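Cup-shaped waste bin

A cup-shaped waste bin is a small open container for household or office trash, made in the form of an oversized paper drinking cup. It is wider at the top than at the base and has a rolled rim. The type is normally used indoors for dry, light waste such as drink packaging, and is often set out in pairs or groups so that materials can be kept apart.

Design

The shape is taken from the disposable cup. The taper lets empty bins be stacked for storage, and the rolled rim stiffens the opening. Most models have no lid. Paper versions are light and cheap but do not stand up well to liquid, so bottles and cups are usually emptied first.

Color is the main way of telling one bin from another. There is no single color code for the type, and the meaning of each color is set by the household or office. The Lirkmont series was sold in several plain colors with a white rim, while the Zurkaletti Pop had a printed pattern.

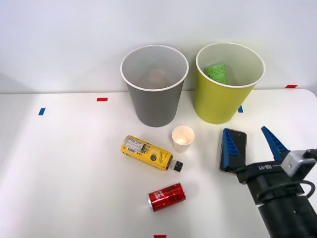
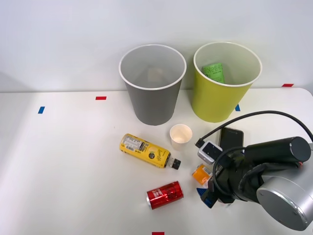

Gray and yellow-green bins with a green carton in the right one, and a small paper cup and a yellow bottle on the table in front.
Reading time: 2 min – 279 words

Use in sorting

Tabletop sorting is common in break rooms and classrooms. Three kinds of drink packaging make up much of the waste:

Paper cups. Many have a thin plastic lining and are not accepted with ordinary paper everywhere.
Plastic bottles. Caps and labels may be left on or taken off, depending on local rules.
Drink cartons. These are made of layered material and often have their own collection. Flattening them saves space, though a carton can also be stood upright against the inside wall of the bin.

A bottle laid on its side takes up more room than one dropped in neck first.

Production

The office supply firm Illier listed its first cup-shaped bin in June as catalog number 1468. A larger size followed under number 2886 – the same shape, with a thicker rim. The smaller size was dropped when the catalog was cut to 97 items.

See also

Paper cup
Wastebasket
Waste sorting

Last edited 29/09/2023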